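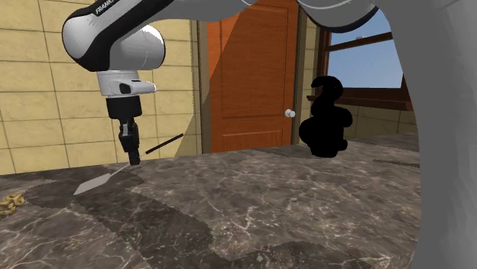 Figure 1. The simulated kitchen, with the gripper over the spatula on the marble counter.

Pinine: picking up flat things in simulation

Student project report, Windton robotics stream

What I was trying to do

My project was about getting a simulated Franka arm to pick up kitchen tools that lie flat. Cups and boxes are pretty forgiving, you come down from above, close the fingers and mostly you get something. A spatula is a different story. The blade is too wide to grab, the handle is skinny, and if your aim is a bit off you close on nothing at all.

So the question I signed up for was pretty small: if you train a grasping policy on lots of differently coloured and textured kitchens, does it get better at thin handles, or does it just get better at coping with marble? My supervisor called it a texture study. I kept calling it the spatula project and that's the name that stuck in my folders.

The setup

I used Titen, the kitchen generator our lab shares. It swaps the counter material, the walls, the light through the window and the extra objects, and keeps the arm in the same spot. I didn't write Titen, I only wrote the part that places the tool and scores the grasp (I called that part Pinine, mostly to have something to type). The policy itself came from last year's Peñalver project and I left the network alone, apart from making the input image a little bigger.

Every run starts with the gripper closed and low over the counter. It has to open, line up with the handle, close, and lift the tool to a set height. If the tool slips before it gets there, the run is a fail. I was strict about that and I'm glad I was – early on I had a kinder rule and my numbers looked lovely and meant very little.

I trained 3 versions of the policy:

Plain: one counter, one wall, one light setting.
Textures: the counter and wall change every run, the light stays put.
Everything: counter, wall, light and extra objects all change.

Each version got the same number of training steps. Then I tested them all on the same 338 starts, in kitchens none of them had trained in.

What happened

Plain did badly in the new kitchens, which I expected. Its favourite mistake was reaching for dark streaks in the stone. On a veined counter like the one in Figure 1 a pale thin handle doesn't stand out much, and you could watch the fingers drift off towards a line in the marble and close there with great confidence.

Textures fixed most of that. It stopped chasing the stone, and it was the first version I enjoyed watching! It still had trouble when a strong shadow fell over the handle, and it would sometimes line up with the edge of the shadow.

Everything came out best overall, but by less than I'd hoped. It beat Textures by 29 successful grasps out of the 338, and when I looked at where those came from, nearly all of them were starts with hard shadows. On evenly lit counters the two were about even. So my answer to the original question is a bit of both. Changing the textures teaches the policy to ignore the counter, changing the light teaches it to ignore shadows, and neither one does much for the thin handle itself.

The misses that were left looked alike in all the versions. The fingers came down in the right place but turned slightly off the line of the handle, so they pinched it on an angle and it swung out during the lift. I think that's a wrist problem more than a seeing problem. Peñalver picks the wrist angle from a short list of fixed choices, and for a wide object that's close enough. For a handle it isn't.

Things that slowed me down

I lost 2 weeks in March to a contact setting. The tool would jump when the fingers touched it, and I spent ages blaming my lift code before I tried a smaller time step and it went away. If you use Titen for anything thin, drop the time step first and save yourself the grief.

I also left rendering on for my first batch of tests, and they ran overnight and still weren't finished at 9 am. Now I save an image only from the start of each run. It's plenty for sorting the failures by colour and shadow.

What I'd try next

I'd let the policy choose any wrist angle it likes and rerun the Textures and Everything versions with nothing else changed. I'd also like to add whisks and tongs, and try a handle with a bit of a bend in it. I haven't tried any of this on a real arm, so please read the results as simulation results only.

My scoring code and the list of test starts are in the Pinine folder on the Windton project drive. The training settings are in there too, in the file with the very long name.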